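Sorting old chargers - one basket or two?
Tarngate Household Forum > Tidying and Storage

jarmila_b
Hello all. I have started to sort the small electric things, which in our house live in every drawer. My question is about the chargers. I would like to keep them all in one small basket on the table, but my husband wants them in the big white bin with the rest. 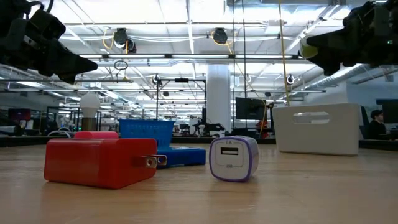 Red charger, the white one with USB, the blue basket and the bin.

The white one says 1A on the front, so I think it is slow for a new phone. Do you keep such ones?

tayla_m
Keep it! 1A is fine for a bike light or an old reader. I would use the basket, in a deep bin the small ones go to the bottom and you buy them again.

poulain70
I don't agree with Tayla. We had 13 chargers in our flat and used 4. A basket on the table only invites more. Put them in the bin, close the cupboard, and in March give away what you did not touch.

jarmila_b
Thank you both. Aurélien, I understand you, but I know my family and they will not open a cupboard. What worries me more is the metal prongs. If the red plugs lie together with other things, they can scratch

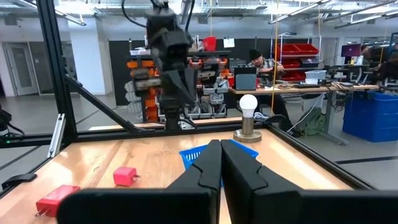
or bend, and I do not want this near the lamp with the glass bulb. The lamp stays out in any case - I have no box of the right size for it.

lungile.k
Wrap each plug in an old sock. For the lamp, take the bulb out first and store it apart.

poulain70
Socks, then a basket, then a bin. It is becoming a museum.

jarmila_b
Maybe so :) I have decided on this order for now:

1. Small parts go in the blue basket, side by side and not in a heap. 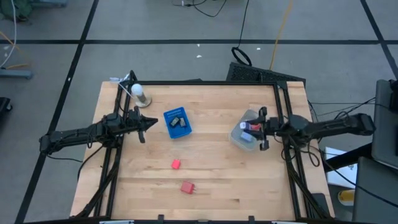 2. Chargers get a label with the name of the device.
3. What has no name by March goes to recycling.

tayla_m
Good plan. Masking tape is enough for the labels.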